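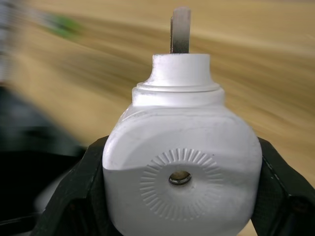
Old inlaid music box from Italy, lid has lifted and the tune is slow

Posted by marrowfat
Home > Crafts and Collecting > Souvenirs and Folk Craft
Viewed 2,427 times

My aunt left me a small inlaid music box that she bought on a coach tour of southern Italy, I think in the early seventies. It is the usual sort, with a pattern of flowers on the lid in different coloured woods and a shiny finish all over. On the bottom there is a paper label that says Gilari and the number 224 written in ink. I can't find the name anywhere.

Two things are wrong with it. A strip of the veneer along the front edge of the lid has come up and I can get a fingernail under it. Nothing is missing as far as I can tell. The other thing is that the tune plays very slowly and stops before the end, even when I have just wound it. It did play properly when I was a child.

I don't want to sell it, but I would like to know whether it is worth having it repaired or whether I can do it myself. I have done a bit of furniture repair but nothing this small. A man at the Trisby antiques fair offered me £30 for it as it is and said the number meant it was a limited edition. Is that right?

Also, is it safe to use polish on it? It has gone quite yellow.

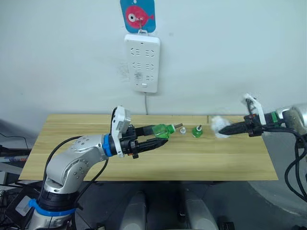 I should add that the red lining inside is glued down, so I can't see how the musical part is fixed. There are four small screws underneath, one of them under the corner of the label.

Posted by Ottó Csizmadia

I repair small boxes and clocks, and I see a lot of these. They were made in very large numbers for visitors, and the quality goes from rough to very good. I don't know Gilari. It may be the shop and not the workshop, as shops often put their own labels on boxes they bought in. A number in ink is nearly always a stock number or a pattern number. I would not call it a limited edition unless it is written as one number out of another.

The movement first. The old oil has probably gone thick. Do not put fresh oil on top of it and do not use spray oil from a can. Before anything is taken apart the spring has to be fully run down. If the governor (the little spinning part that keeps the speed even) is loosened while the spring is wound, the cylinder will spin fast and break teeth off the comb. After that the box is hardly worth repairing. If you have not done one before, take out the whole movement and send only that to a repairer. The screws underneath hold it in, so you can leave the lining alone. For the screw under the label, slide a thin blade under the paper corner and fold it back gently.

The lid you can do at home:

1. Brush the dust out from under the loose strip with a soft dry brush. Do not force it up further than it wants to go.

2. Work a little hide glue or fish glue under it with a slip of stiff paper. White wood glue will hold, but it can't be undone later.

3. Press it down and wipe off what comes out with a barely damp cloth. Lay greaseproof paper over it, then a flat piece of wood and a light clamp. Leave it overnight. 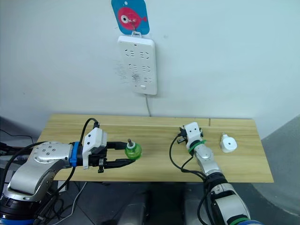 4. Next day, peel off the paper and look along the edge in a low light. If there is still a small gap, repeat with less glue.

The yellow is the varnish ageing. Leave it. A soft dry cloth is enough, and silicone polish makes later repairs difficult.

Posted by jan_in_the_fens

I had one of these and mine just needed playing. I ran it every day for a couple of weeks and it got faster. Mine was from Sorrentino's in the arcade though, not the same make. I used beeswax on it and it came up lovely.

Posted by marrowfat

Thank you both. I have glued the lid and it has gone down flat apart from one tiny spot at the corner. The tune I will leave to someone else. Ottó, how do I tell if the spring is fully run down? It stops by itself but I think there is still some tension in it.

Posted by Ottó Csizmadia

If it stops part way through the tune there is very likely still some power in the spring. Don't take the screws out of the governor to find out. Leave it as it is, write "spring may be wound" on the packet and the repairer will let it down safely.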